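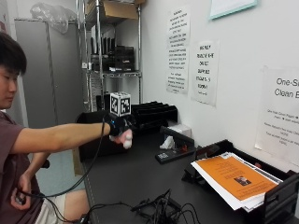
Filed under: Home & Shed

Condensation, part two

The back wall of the shed at Farnwood still sweats through June. Last winter I blamed the roof sheeting. This year I put a humidity logger on the middle shelf and left it running, and the roof is in the clear. The overnight peak was 96 per cent, and it arrived just before dawn, when the slab was colder than the steel.

The slab was poured without a membrane. I have the invoice from Wistcombe, and the line item is missing.

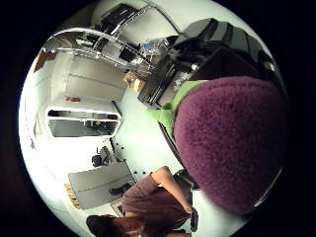

Options, then. A sealer on the slab costs less than a dehumidifier but means emptying the shed for three days. A dehumidifier needs a drain, and the nearest one is on the wrong side of the driveway. The Kartha unit I priced came to $974 before freight, and it is rated for a room warmer than mine ever gets in winter. Below its rated temperature the coil ices and it spends half its time defrosting.

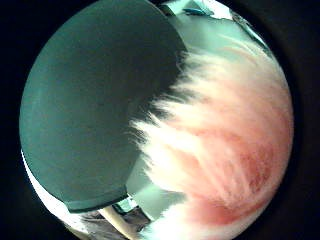 Vents are cheaper again. I cut 2 into the gable last month, both on the lee side — a mistake, as they need a pressure difference to do anything. One will be moved to the windward end, low down, with mesh over it for the mice.

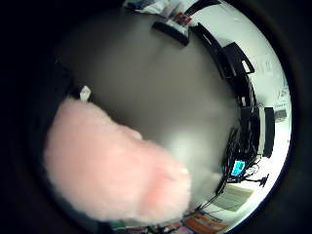 Storage is the other half of the problem. Cardboard on a bare slab wicks, and whatever is in the box goes with it. Soft, fuzzy things like the pink one are worse than tools, as a deep pile holds damp long after the air has dried out. Anything of that sort now goes in a lidded tub on the top shelf. The tubs came from the hardware place at Cotness and the lids fit poorly, so I have run foam tape around the rims.

Next job is the sealer. I still have to find somewhere to put the mower.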